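Chapter 4
Filling the Shelf

A small shop sells with its shelves. A customer who comes in for a drink will often leave with a snack as well, if the two stand close together and both are easy to reach. In this chapter you will learn how to plan a small display and how to keep it tidy through the day.

We begin with the wire basket, the cheapest display there is. It can stand on a counter or a table, and the customer sees the goods through the mesh. Its weak point is space. Bottles are heavy and narrow, while bags of chips are light and wide, and the two do not share a floor easily.
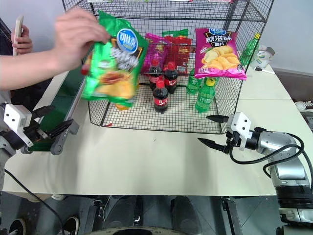 Figure 4.1 Chips and soft drinks in a wire mesh basket. Bags lean on the back wall behind the cola bottles.

Kedir Gashaw, who kept a shop in Udlow for 15 years, taught his helpers to place the bottles first. The bags came after, with their colourful fronts turned to the customer – never pressed down, for broken chips bring complaints.

Before you read section 4.1, visit a shop in your neighbourhood and look at one display near the cash desk. Draw it in your notebook and write down which goods stand in front. You will need this drawing again for Exercise 3.

Key words: display, counter, stock, front row, to refill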